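Why Horses Sleep Standing Up, and Why They Still Have to Lie Down

By Yamuna Salian

My grandmother kept two horses behind her house, and when I was small I was sure they never slept. I would creep out in my nightgown after the grown-ups had gone to bed, and there they'd be, upright in the dark with their heads low, looking for all the world like two old men waiting for a bus. If I got close enough one of them would swivel an ear at me, and I'd run back inside feeling I'd been caught at something.

It took me an embarrassingly long time to learn that I had probably woken them up.

I've been thinking about those two again this year because I spent a good part of June at a farm called Prastodar, where Lambros Liapis and Dwight Beaulieu keep 31 horses, most of them retired from riding schools and a few that came from sadder places. I'd asked if I could stay up with the herd for a few nights. Lambros said I could stay up as long as I liked but that he would be going to bed, and he lent me a folding chair and a thermos with a dent in it.

The chair was a mistake, by the way. A person sitting in a field at night is a very interesting object to a horse. For the first hour I had warm breath down the back of my neck, and a gray mare named Ukine took my hat off twice and dropped it in the grass. After that they lost interest in me and drifted away, and little by little they began to settle.

A locking knee

Most of us hear as children that horses sleep standing up, and it's true, as far as it goes. A horse has a wonderful arrangement of tendons and ligaments in its legs called the stay apparatus. When the animal relaxes, these tissues take over from the muscles and hold the joints steady, so the horse can rest on its feet with hardly any effort at all. In the hind legs there's an extra trick: the kneecap can slip over a ridge at the end of the thigh bone and hook there, which keeps the whole leg from folding.

You can spot it once you've been shown. The horse shifts its weight, one hip drops, and the opposite hind foot tips forward until only the front edge of the hoof is touching the ground. Three legs are doing the job while one has a rest. After a while there's a sigh and a shuffle, and the horse swaps over. Dwight calls this "parking," and having heard him say it I can't call it anything else.

The front legs don't take turns in the same way. They stay square under the chest and carry the greater share of the weight, and a healthy horse will rarely rest one of them for long. A horse that keeps pointing a front foot out ahead of itself is very often telling you that the foot is sore, and it's one of the things Lambros looks for on his walk around the field every morning, coffee in one hand and a pocket full of baling twine.

Why go to all this bother? Well, a horse is a heavy animal and getting up is a real piece of work. It has to stretch out the front legs, heave the forehand up, and then push hard from behind. If you are a grazing animal on an open plain and something with teeth is coming through the grass, those few seconds matter a great deal. A horse dozing on its feet can be at a gallop almost before it has finished waking.

The sleep they can't get standing

So far this is the part most people know. What I hadn't understood, even after years of being around horses, is that standing sleep only gets them part of the way.

Like us, horses go through different kinds of sleep. There's drowsing, there's a deeper slow-wave sleep, and there's REM sleep, the kind in which the eyes flicker and (in people, at least) the most vivid dreams come. Drowsing and slow-wave sleep can be done on the feet. REM can't, or not safely, because the muscles go slack all over the body and even that clever locked kneecap won't hold up an animal whose neck and shoulders have gone to jelly. For REM a horse has to get down, either resting on its breastbone with its chin or muzzle propped on the ground, or flat out on its side.

It doesn't need much. Horses sleep only a few hours out of every twenty-four, broken up into little naps, and the REM portion usually comes to less than an hour. They can skip it for a night or two without much harm, if the weather is foul or they've moved to a new place. But they can't skip it forever.

Bartosz Malinowski, the vet who looks after the Prastodar horses, told me about a gelding called Gridell who had arrived with odd scars on the fronts of his fetlocks, the joints just above the hoof. His earlier owners had thought he was clumsy. Bartosz asked for a camera to be put up in the stall, and after watching some very dull hours of it he saw the horse nod off on his feet, sink lower and lower, buckle at the front, hit the floor on his fetlocks and jerk awake again. It happened several times in a night. People sometimes take this for narcolepsy, he said, and once in a while it may be, but much more commonly the horse is simply worn out from not lying down.

There are all sorts of reasons a horse might not. Arthritis is a common one in the old fellows, who know very well that if they get down they may have trouble getting up. A stall can be too small, or the bedding too thin. And sometimes the horse doesn't feel safe, which brings me back to the herd, and to my folding chair.

Somebody has to stay up

On my second night, well after midnight, I counted nine horses lying down. I say lying down, but they were doing it in every possible style. Two were tucked up neatly like cats. One big bay was flat on his side with his legs straight out, and he was snoring – properly snoring, like an uncle after Thanksgiving dinner. Another was twitching his lips and making tiny running movements with his feet. I would give a great deal to know where he was going.

And in among them, on her feet, stood Ukine. She wasn't grazing. Her head was up and her ears kept turning, one forward and one back, then both to the side where the woods are. She stayed that way for the longest time. Then a chestnut got to his feet, shook himself from nose to tail, and had a look around, and within a few minutes she had walked over to a sandy patch, folded her knees, and gone down with a grunt.

I don't want to make it sound like a posted guard with a whistle and a schedule. People who study horses are careful on this point, and so they should be. But it is seen again and again that when part of a group is lying down, at least one horse nearby tends to be standing, and that horses kept alone or newly moved may lie down less until they feel settled. Company seems to let them rest. For Gridell, what helped in the end was treatment for a stiff hock, a deeper bed, and a stablemate, an elderly pony called Stamatopoulos after the man who gave him away. I met the two of them. The pony bites. Gridell adores him.

I asked Lambros if he thought horses dream, and he gave it more thought than I'd expected. He said he had once seen an old mare, who had raised a good many foals in her time, lying flat asleep and nickering in the low, fluttery way a mother does to a newborn. She hadn't had a foal in sixteen years. "So you tell me," he said, and went off to see to the water troughs.

What to do if you have a horse of your own

A few readers will be wondering by now about their own animals, and I asked Bartosz what he would want people to know. The first thing, he said, is to look for the signs in the morning. Shavings in the mane and tail, or a smear of manure on the flank, means the horse was down in the night and is nothing to grumble about, even on the day you've just bathed him. A horse that is always perfectly clean deserves a second thought.

Bedding should be deep enough that you could kneel down hard in it without wincing. Try it, he said, and he meant it, so I did. Out in the field, a dry spot with a bit of a view seems to suit them nicely, and they will often pick the same one night after night. At Prastodar it's that sandy patch near the gate, worn into a shallow bowl by years of big bodies.

If you find scrapes on the fronts of the fetlocks or knees that you can't explain, or you catch your horse swaying and buckling as it dozes, call your vet. And if you come across a horse lying down in the sunshine with the others grazing quietly around it, there's usually no cause for alarm. A horse that is rolling over and over, sweating, or looking at its belly is a different matter and needs help quickly, but one that is just lying there with its lower lip hanging is having the best part of its day. Walk around the long way.

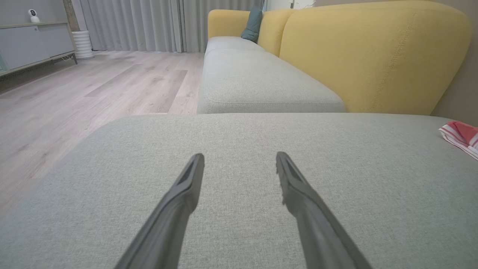

I went home after my last night with hay in my shoes and slept until noon, flat on my side, with the dog keeping watch at the foot of the bed. Lambros still has my hat. Ukine had got hold of it one more time on the way to the gate, and he says she can keep it until I come back in the fall.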